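Jul 27, 2026

slept badly. up at 5 because the upstairs pipes were knocking again. made coffee, burned the toast, ate it anyway.

Morning

Moving stuff. Called the Plimau people about the van and they moved us AGAIN, now it's the early slot, which means everything boxed the night before and me carrying the mattress down half asleep. Deposit back from the old landlord is supposed to be 2000. Will believe it when it's in the account. He wants to "walk through" first. He's going to bring up the mark behind the stove, I know he is. It was there when I moved in and I have it in an email from the first week, need to find that email.

Did the kitchen drawers. Why do I own so many lids. Threw out the old rice cooker, then felt bad and took it back out of the trash, then put it back in. Kept mom's bread knife, kept the ugly bowl.

Maëlle Petrenko came by with tape and the good scissors and stayed way longer than she meant to. She's still mad about the Flosalano job, they told her in June she had it and now it's "under review." She talked, I wrapped glasses. She says I should paint the new bedroom before the furniture goes in. She's right and I won't do it. Also she thinks the new street is loud. It is a bit loud. The rent is the rent.

Odometer thing: the car is at 3461 since the last oil change, so that has to happen before the drive to Grandura or my brother will give me the speech. Call the garage. I wrote call the garage yesterday too.

Red and purple, that's what I keep going back to for the new front room. Red rug maybe, purple cushions, or the other way round. Maëlle made a face.
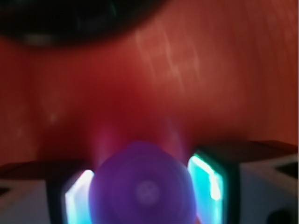
Afternoon

Post office line out the door. Change of address form wants the new zip in a box too small for it. Lady at the window was nice, said her daughter just moved to the same part of town and likes the bakery. So there's a bakery.

Then Abbasi for boxes, they were out of mediums. Bought 2 of the huge ones, which is stupid, I'll fill them with books and not be able to lift them. Got a samosa at the counter and ate it in the car with the windows down. Best part of the day by a lot.

Came home and did nothing for an hour. Lay on the floor where the couch was. The room sounds different with no couch in it. Kind of sad about it all of a sudden, six years is a long time to look at one ceiling. Remembered the party when the power went out and we all sat in here with flashlights eating melting ice cream. Anyway.

Night

Dinner was eggs and the end of the pickles, trying to empty the fridge. There's a jar of somthing at the back with no label that I'm scared of.

Mom called, same questions as Sunday's call basically, do I have a lock for the bike, did I tell the bank. I did not tell the bank. Tomorow: bank, garage, that email about the stove, return library books (late, both), unplug the freezer.

Hands smell like cardboard. Going to bed, it's too hot for a blanket and too weird without one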